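Section 4 — Playing discs and setting up the Extras menu

Applies to the Tirnton home player, firmware January 2022 or later. If yours is older, update first (section 2).

Before you start

Player plugged in, HDMI in, telly on the right input. Region set. If you skipped the region step a box set will load the logo and then just sit there.

4.1 First disc

1. Press OPEN. Wait for the tray to come all the way out, don't pull it.
2. Disc in, label up. One disc only.
3. Press OPEN again, or PLAY. Don't push the tray with your hand.
4. First load is slow. Up to 50 seconds for a full season set with a lot of menus.
5. Pick a language when asked. The player remembers it for the rest of the set.

Caution: never move the player with a disc spinning. Stop, eject, then move.

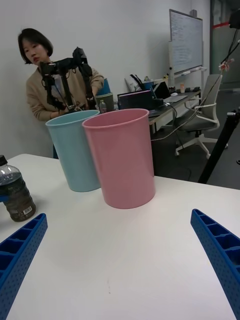
Where the player goes matters more than people think. Flat, level, nothing on top of it, gap at the back for the fan. Same surface as the snacks is fine if there's space, but keep drinks well off to one side — two plastic cups stood side by side, like the pink one and its neighbour here, want to be out of reach of the tray and the remote hand. Spills are not covered by the warranty.

4.2 Resume and episode memory

1. Press STOP once. Player stores your place.
2. Press STOP twice and the place is lost.
3. To carry on, put the same disc back and press PLAY.

The player keeps places for 48 discs. After that the oldest one drops off. Turning Memory off in Settings wipes the lot, no warning, so be carefull.

Note: some sets, the Lurora series ones for instance, use their own resume menu. Follow what's on screen and ignore the above.

4.3 Commentary and extras

1. While the episode is playing, press AUDIO.
2. Keep pressing untill you see Commentary. Not every episode has one.
3. For interviews and deleted scenes, go back to the disc menu and choose Extras.
4. Press SUBTITLE for captions. Extras may have none even when the episodes do.

If commentary and normal sound play together, turn off Mix Audio — Settings, Sound, last line.

4.4 Family viewing lock

1. Settings, then Lock.
2. Enter the code. Factory code is 2000. Change it straight away.
3. Choose a rating level and press OK.
4. Eject and reload the disc or the lock won't take.

Forgotten code: hold STOP and OPEN with the tray empty untill the display blinks. Clears the lock and your language choice as well.

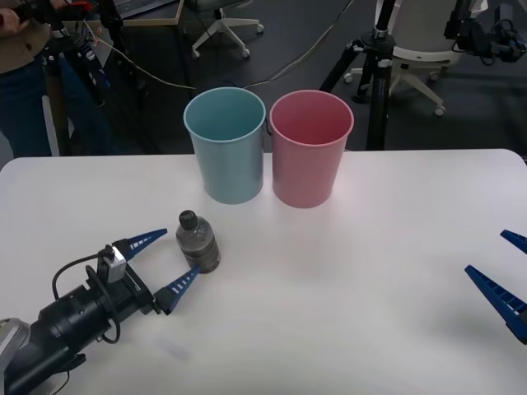
Bottle with its cap on, cups open. Keep all drinks clear of the player.

4.5 Disc won't play

Wipe from the centre straight out to the edge, soft cloth, no sprays. Try a second disc. If that one plays, the first is the problem. If neither does, see section 7.

Guide text: Musyoka Obura. Menu wording checked by Wenceslao Valdebenito.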